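Kadon Wrist – camera-based grasp planning for two-finger grippers

Kadon Wrist is a software module from Todumov that plans grasps from the camera on the arm itself. It runs beside your existing motion controller and sends it a target pose, an approach direction and an opening width. Poses are updated 20 times a second.

The module does not need a level picture. It corrects for wrist rotation before looking for objects, so the arm can come in at a steep angle. The fingers are masked out using the gripper model you load at set-up.
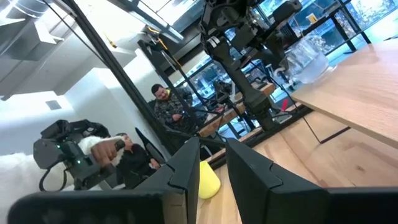

Wrist view with the gripper open, small yellow object between the fingers.

Clear items such as glass jugs are handled by a separate detector, which is switched off by default. Turn it on in the Scene tab if you work near windows – it adds to the planning time.

Two-arm cells need one licence per arm. The Riltholm add-on shares a keep-out map between them and stops either arm if the link drops for over 200 milliseconds.

What you get
Planner and mask editor
Log viewer with step-by-step replay
Drivers for Stetsiuk two-finger grippers
Set-up guide (PDF, 161 pages)

Order code: KW-714
Cameras and grippers are sold separately.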